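Handheld grippers: Bolger vs Gruker for sweeping tasks

torquewrench_tim
Has anyone run the Bolger and the Gruker handhelds back to back on tool tasks? We have a budget for one pair and a deadline in June. The spec sheets agree that both are wonderful.

solderbridge
We did 368 demos on the Bolgers before switching. Jaw force is fine. The pads are the problem. Anything with a round handle slowly turns in the grip, so you start out holding a brush and end up holding a paddle.

mudflap_9
Round handles turn in everything. Wrap them with tape. Total cost, one roll of tape.

solderbridge
Tape changes the width, and then your closing value is off for every demo you recorded before the tape. Ask me how I spent the spring.

kinematic_karen
Gruker here, 8 months in. Good encoder, and a trigger spring designed by someone with a grudge against thumbs. I can do maybe an hour. We drive ours from a Watano controller, and it drops the left hand if you look at the USB hub wrong.

mudflap_9
The Watano is fine on its own port. Everybody hangs it off a hub and then writes a post.

kinematic_karen
It was on its own port. This is the post.

torquewrench_tim
OK, so thumbs versus pads. For what it's worth, I'm mostly interested in two-handed work where both hands hold something stiff. With the loaner pair, brush and dustpan has been the useful test so far. Picking things up is easy with anything. Keeping the pan's lip flat while the other hand pushes at it is where I start swearing.
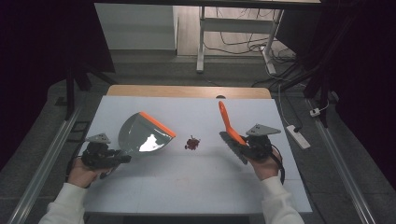

solderbridge
Lip angle is all wrist, so no gripper will save you there. I'd worry more about whether your arm can copy it. Our Valness gives up on that last bit of roll and just shoves the pile along in front of the pan.

torquewrench_tim
We're on a Valness too. Wonderful.

mudflap_9
Then buy the cheaper pair and spend the rest on a better wrist. You'll want roughly 1,000 demos either way.

kinematic_karen
You will not want 1,000 demos on the Gruker. You'll want 100 and an ice pack.

torquewrench_tim
Leaning Bolger. Which tape?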